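The calendar people and the arms

Second shift at Werkcombe, a little before four. Coffee cups on top of the label printer. A radio going somewhere behind the shrink tunnel. Orders for the new desk calendars have been coming in since summer, and by December the stationery floor will be doing little else.

For years that meant hands. Take a calendar, open it, stand it up, check the cover, check the spiral, lay it flat again, on to the next. Ademir Pimentel did it for five seasons. He's 41, ex bakery, quick talker, wears a wrist brace on the right side even on days off. Now he spends most of the shift on a stool in front of a pair of robot arms.

"I used to go home and not want to hold a fork," he says. "Now I go home and my eyes are tired. I'll take the eyes."

The arms came in under a project called Druvis. Management calls it a trial. The floor calls it the arms.
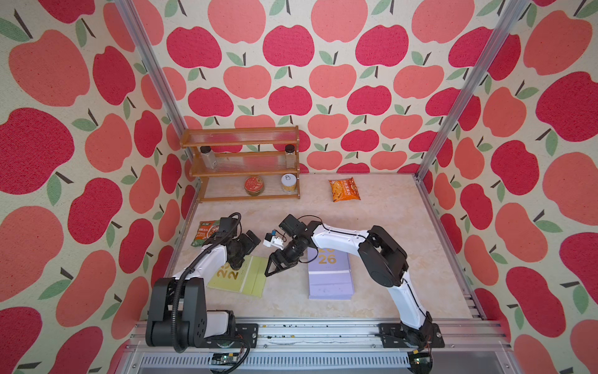 Pimentel was against it, and says so before I get a question in. He figured the job would be gone by spring. What he got was the same job from the other side, sort of. He sets out the work, watches, stops a run when he doesn't like it, starts again. Covers are the hard part. One arm will be right down over a yellow-green calendar, gripper pointing at the cover, the other reaching in from the right, a lavender one lying partly beneath it, and he's leaning forward on the stool like a man watching a penalty kick. A person feels how much a cover bends. The arms have to get there some other way, and a lot of Pimentel's day goes into notes on what went wrong. 2681 lines in his log so far. He showed me the file and scrolled for quite a while.

Not everyone got a stool. Nineteen people worked calendars last season and the rota has fewer names on it this year. No layoffs, the company says, and as far as I could find thats true – people were moved to returns, to the envelope line, to nights. But nights is nights. One woman who asked to stay out of this said she lost the shift that let her pick up her kids, and no arm has ever said sorry for that.

The pay question is open too. Pimentel gets a bit more an hour as a "station lead." The two others trained on the arms don't, yet. There's a meeting about it. There was a meeting about it last month as well.

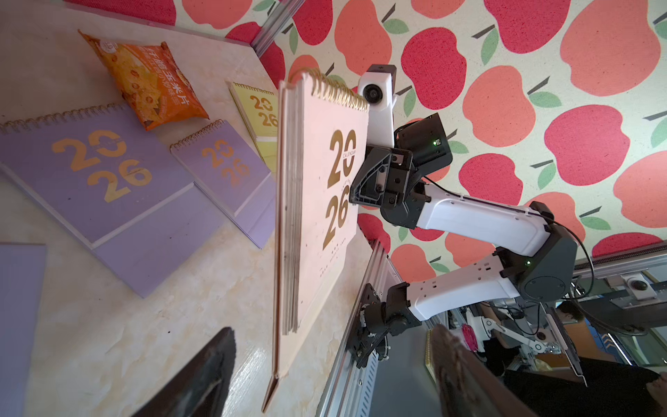
Surachet Ruangrit runs the technical side, on loan from Gakanholm, the integrator. Soft voice, eats lunch standing. His view is that people on the floor worry about the wrong thing. Speed isn't close, he says, a good packer beats the arms easily and will for a while. What changes is who knows stuff. The old hands could tell you a binding was bad from the sound. Ask him what he looks at and he goes to the wrist view, the close one, where a standing calendar fills most of the picture, gold spiral along the top, and the second arm is over on the right with its little green lights on. "From there you learn what the job is," he says. "I did not know a calendar had so many ways to be held."

He asked Pimentel to teach him the hand version in his first week. Took him an afternoon to get bad at it. They both tell that story, slightly diferently.

There's friction. Ruangrit wants every run done the same way. Pimentel wants to fix things as he goes, a habit from the bakery, and twice he's reached for the stop over something that Ruangrit would've let play out. They've settled on a rule: finish the run, then argue. 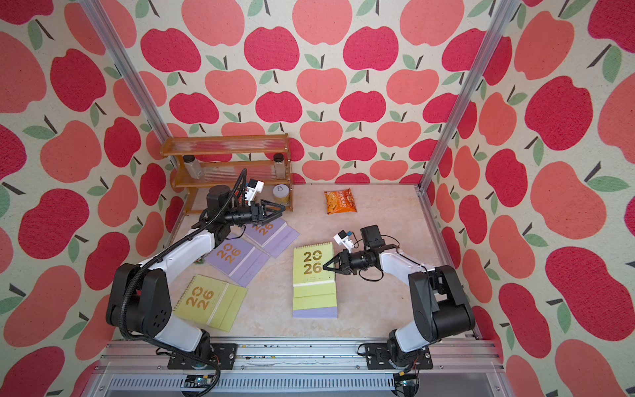 What the floor wants next

A break schedule, first. The old one was built around sore hands, and watching is a different kind of tired. Pimentel has asked for ten minutes every hour away from the station. He's got it on paper, less so in practice.

Training for more than three people. A say in which products go to the arms. The Damasceno order, big wall planners, awkward, heavy, is the one everybody would happily give away, and it's still done by hand. Ruangrit says the arms can't manage that size yet. Groans all round when I repeated this in the break room.

And the wrist brace. I asked if he still needs it. Pimentel turned his hand over a couple times, thought about it. Some mornings, he said. Then the next run was ready and he went back to the stool.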